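Flotby Bin-Picking Test Kit: rules, bins and scoring for repeatable grasp trials

Maker: Ekport
Product line: Flotby
Page last revised: September 27, 2021
In stock: yes (the large bin ships separately)

We love bin picking. It's the job everyone thinks is easy until they try to write down what "it works" means, and then the arguments start. One lab drops the object in from a height, another places it by hand. One counts a pick as good when the fingers close, another waits until the thing has landed in the other tray. Flotby is our attempt to settle all that in one box: a bin, a set of rules short enough to pin to the wall, and a matching simulation pack so that the virtual cell and the real one are judged by the same book.

What's in the kit

One open-topped black bin, 600 mm on the long side, with sloping inner walls and rounded corners
Four corner stops to fix the bin to a table
A printed rule book, spiral bound, so it lies flat next to the keyboard
A pad of trial sheets
The Pisell scene pack (download code inside the lid of the box)

You bring the arm, the gripper and the groceries. We don't sell objects. Ordinary shop packets are cheap, they come in awkward glossy cartons, and they get dented after a week of handling, all of which makes them brilliant test pieces. Buy three of each and retire them when the corners go.

The rules in short

The full rule book is 28 pages, but most people live by the first two. Here are the bits we get asked about.

Start from clear. The gripper is open and empty, and the whole arm is outside the bin volume before the trial clock starts. A finger may hover over the rim. It may not be below it.

One object means one object. Single-item trials are scored in their own table and never mixed with clutter trials. It sounds fussy, but a good clutter score and a good single-item score tell you quite different things about a planner, and we've seen plenty of reports where the two were blended into one cheerful number.

Draw the pose, don't choose it. The scene pack has 1108 start poses. Take them in the order the seed gives you. If a packet ends up flat against a wall with no room for a finger, well, that's a trial! Score it like any other.

No touching the bin. Brushing the rim or the wall is logged as a contact even when the pick succeeds. You can set your own limit on how hard is too hard, but you must write it on the sheet before the first run.

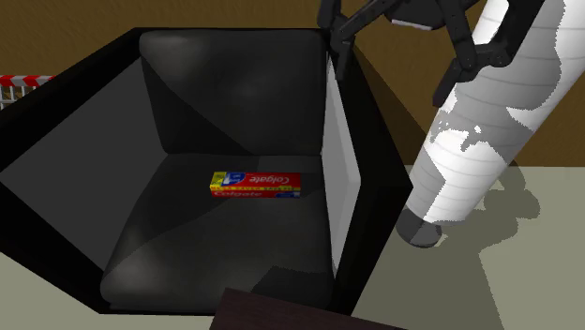
Walls are where most of the interest lies, in our view. A bin with upright sides hides a lot of bad habits, and a sloping wall brings them out straight away: the fingers come down square, one meets the slope early, and the packet gets nudged instead of gripped. The rules allow a tilted approach as long as the arm's own links stay out of the bin as well. Check the elbow and the forearm, please. People model the gripper beautifully and then forget the rest of the machine has a body too.

A pick is complete when the object has been lifted clear of the rim and held for the count given in the rule book. Release, placing and hand-over are scored on a separate sheet, and you can skip that sheet if picking is all you care about.

Simulation and the real cell

The Pisell pack gives you the bin as a clean mesh with matching collision shapes, plus the start poses and a small script that fills in the trial sheet for you. It loads in seconds on a modest machine and the meshes are kept simple on purpose. Dress the rest of the virtual cell however you like.

Good practice, and we do feel strongly about this one: report simulated and real trials side by side, never added together. Run the simulated set first, freeze the settings, then move to hardware. If you change a gripper offset after that, go back and run the simulated set again. Yes, all of it. It's an overnight job and it will save you a very confusing month.

Printed labels matter more than you'd expect. If your vision system leans on the lettering of a packet, run a batch with the label upside down and a batch with it facing the floor. Note the orientation on the sheet (there's a column for it).

Safety notes for hardware trials

Flotby is a test kit and doesn't replace the risk assessment for your own cell. Please stick to these as a minimum.

Clamp the bin before powering the arm.
Reset objects by hand only with the arm stopped and the stop confirmed.
Keep reduced speed on for the first full run with any new gripper.
Never reach over the rim to straighten a packet in the middle of a trial. Void it and move on.

Sizes and fitting

The bin needs a clear, flat table at least 700 mm deep. Stops fit with screws or the supplied pads; use screws if your arm is a heavy one. We recommend mounting the camera at 1825 mm above the floor for a standard bench, though the rules accept any height that's written down.

The rim is broad and solid enough to clip a marker board to, which is handy when you're calibrating.

Which edition do I need?

If you have the older Oyewole tray set, your trial sheets still work but your start poses don't, as the floor shape is different. The upgrade pack has the new bin, the new rule book and nothing else, so you're not paying twice for the corner stops.

A clutter supplement is due in October. It covers mixed packets, soft bags and the dreaded netted oranges, and we've had far too much fun testing it. Owners of the current kit get the supplement as a free download with the code they already have.

Spare parts: corner stops (set of four), adhesive pads, trial sheet pads, rule book (printed).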